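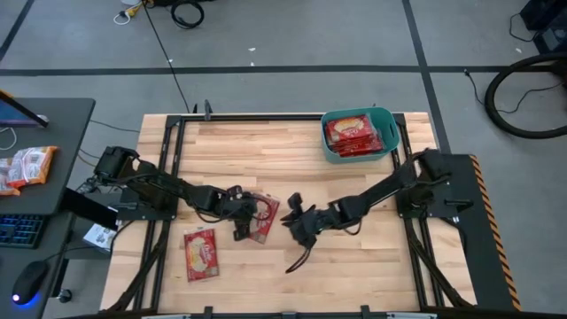 Leif Overgaard
Household columnist, Dandwood Home Pages

Small packets are the most difficult thing in my kitchen. Jars stand by themselves and cans can be stacked, but a snack packet slides, falls on its back and hides behind the flour. For many years I pushed them all into one drawer and bought new ones when I could not find the old ones. Last October I took everything out and started again with plastic bins. I write down what I learned, and maybe it is useful also for you.

Start on a table
Do not sort inside the cupboard. Carry all the packets to a table with a free top and put the bin at one far corner, so it does not stand in the way of your hands. Take a few packets at a time out on the wood, look at each one, and then put it in the bin. When I did this from the shopping bag directly, I missed the dates every time.

Choose a bin with a handle opening
A plastic bin with rounded corners is easy to wipe, because crumbs do not stay in the corner. An opening in the side for the hand is worth more than a lid. You will pull this bin from a high shelf many times in a week, and with a lid you will stop using it, I promise. Mine is from Vestergaard, the small shop by the bus station, and it has survived two children.

The color helps too. Red packets are easy to see in a teal bin. In a red bin I must look twice.

Make one stack, and keep a part free
Put the packets in overlapping, like roof tiles, with the printed face up. Begin at one end of the bin and let the other end stay empty. It is tempting to fill it, but the free part is where your fingers go down when you want the packet from the bottom. I use it also for moving the older packets over when new ones come home.

Hold the packet by the middle
The sealed ends are the weak places. If you pull at the crinkled edge, sooner or later it opens, and then you have a snack for today that was meant for Friday. Lift with a flat hand under, or hold lightly on the middle. Do not press the air out to save space! The air protects what is inside, and with biscuits you will get only crumbs.

One kind in one bin
I tried to mix sweet and salty and it was not a success. Now each bin has one kind, and the tea bags have their own place. If you have only one bin, cut a piece of cardboard as a wall in the middle.

Write the date large
The date on small packets is often printed on the seal, where it is hard to read. I write the month with a marker on a piece of paper tape and put it on the front of the stack. My neighbor Sunita Kapoor writes it on each packet, but she has more patience than I have.

How many is enough
For our house, 13 packets in a bin is the limit. With more, the lower ones become flat and forgotten. Count for your own family what is eaten in two weeks and stop there, even when the store has an offer.

Cleaning
Every second month I empty the bin, wash it with warm water and a little dish soap, and dry it fully before the packets go back. A bin that is wet in the bottom makes the packets stick together — I have lost a whole row of wafers in this way. Wipe the table also before you start, so no sugar comes under the packets and follows them into the cupboard.

Next time I will write about spice bags, which are smaller and much worse.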